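Komell standing desk, white, fixed top: review after one school year in a robotics club 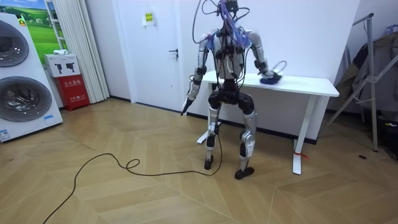
Bought this desk for our student robotics club, not for sitting at. It is the thing our humanoid practices on. Our task for the Loltport student challenge is household chores and one of the chores is "wipe a work surface", so we needed a surface that was flat, cheap and OK to abuse. The robot squats a little, knees bent, reaches out over the top and presses a blue wiper down near the back edge, which is the worst spot to reach and so the spot we drill most. If a desk is going to rock, it rocks there. Ours is up close to the wall in the practice room, between the stacked washer and the drying rack. So that's the use case. If you want to know how it is for typing, sorry, can't help much.

Short version: good desk, annoying feet, bad instructions. Four stars. Would buy again at the sale price, maybe not at full.

Assembly

Two of us, one evening, bit longer than it should have been. The frame is simple. Two legs, a crossbar, T feet, top goes on last. The booklet shows the crossbar upside down on one page and right way up on the next, and we believed the first page. Took it apart again. Bolts are all the same length except four that are not, and they come in the same bag. Sort them first!

Hex key in the box is soft. Ours rounded off on the last foot. Use your own.

Pilot holes in the top were fine, everything lined up. No chips out of the box, one small scuff on the underside that we don't care about.

Stability

What most people will want to know I guess. Side to side it is very solid. Front to back there is a bit of give, more than you would notice leaning on it with your elbows, but an arm pushing down and dragging at the same time finds it right away. Our first wiping runs in March were a mess and we blamed the controller for two weeks. Part of it was the controller. The other part was the crossbar bolts had worked themselves loose. Tightened them, added thread locker, most of the wobble went away.

Check the bolts monthly if you do anything repetitive on it. We put it on the pre-run checklist, between e-stop and battery.

Only other thing, the desk used to creep. Push on it a few hundred times and it walks on a wood floor. We tried rubber pads from the Nesov store (the thin ones, don't bother, they peel) and then the thicker ones which hold.

The top

White, smooth, slightly shiny. Wipes clean easily, which was kind of bad for us lol. For scoring we need a mess that takes effort. Dry erase marker comes off in one pass. Cold coffee with sugar, left over night, is about right for practice. Ketchup if you want to suffer.

We keep a log of practice wipes because the challenge report asks for it, 1,732 so far on this one desk. The finish near the back edge has gone a tiny bit dull, you only see it if you get your head down level with the top. No scratches from the wiper. There are two dents near the front from the gripper coming down hard when somebody had the table height wrong in the config. Not the desk's fault. Dents didn't crack or lift, so points for that.

The shine gave our vision people trouble. Ceiling light reflects right off it and the stain detector called the reflection a stain, so we had a robot very carefully cleaning a patch of light. Fixed in software in the end. If you are shopping for a desk for a vision project get the matte one, they sell it in gray too.

Height

Fixed. I keep seeing reviews complain it doesn't go up and down, it is in the product name, read the product name. For us fixed is better, one less number to be wrong. It suits our robot with the slight squat. If it was any lower the arm would have to fold in more and the elbow gets close to the body, which we don't like.

Feet

My real complaint. The T feet stick out flat along the floor and they are just long enough to be in the way of anybody else's feet. Human or otherwise. Our walking group plans the stance so the feet don't end up on them, and that took longer than writing the wiping part. We also run a tether, long black cable from the robot's lower body down across the floor, and a cable plus a desk foot is asking for a snag. We make one person the cable person on every run. Boring job, everyone takes a turn.

A desk with the feet tucked in would be easier. It would proably also tip easier. So I get why they did it.

Compared to the Trịnh bench

The club had a Trịnh folding bench before this. Lighter, nicer to carry, folds flat for the van. Completely hopeless under load, the hinges flex and every run came out different. We still take it to demos because kids crowd around and it's quick to set up, but no serious practice on it. If you need to move your table every week get the Trịnh. If it stays in one room get this.

Other stuff

- Delivery was on time, box was heavy, no handles on the box
- Smell from the top for the first few days, gone after that
- Spare bolts: none. Emailed and they sent a bag for free, quick reply
- The plastic caps on the ends of the feet fall off. We lost one already and taped the other
- Cable tray sold seperately and the holes for it are not pre drilled, skip it

Would I tell another club to get one? Yes, if your task is wiping, sorting, folding, that kind of thing, and you have your own hex keys. For anything with hammering, no idea. We are keeping ours for the next season and buying a second one for the folding group, the matte gray this time.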